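Notes for week six: walls, panels and what goes in front of them

Hi all! A few of you asked me to write up what I rambled on about in October, so this is the room-planning part (the storage part is Nabila Ouali's and she'll hand hers out separately).

I always start a room with the walls. Beginners start with the table, fall in love with it, and then find they've parked it under the one thing in the room somebody needs to get at. So on your plan sheets, please draw every door, every gap and every metal box before you draw a single piece of furniture. I mark mine in red pencil and Jasper Hoekstra uses little stickers, either is fine!

Next, plain background. I love a big flat white panel behind a work spot. Your eye gets a rest, and you can see what you're doing with small dark things like plugs and cable ends. 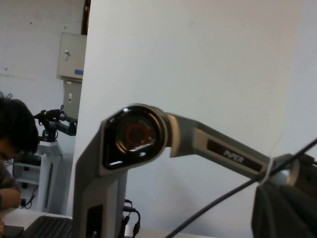
Fig. 1. White panel behind the work spot, gray electrical box high on the wall at left.

Look at how high that box is, above head height. Put it on your elevation drawing as well as the floor plan, or you'll forget it the minute you start sketching shelves (I have, twice).

For the exercise, take a wall 4000 mm long and 3000 mm high, with a box wherever you like in the top half. Fit in one panel and one table 825 mm deep. Draw it from the front and from above, and bring both sheets to Kekeli Appiah's session.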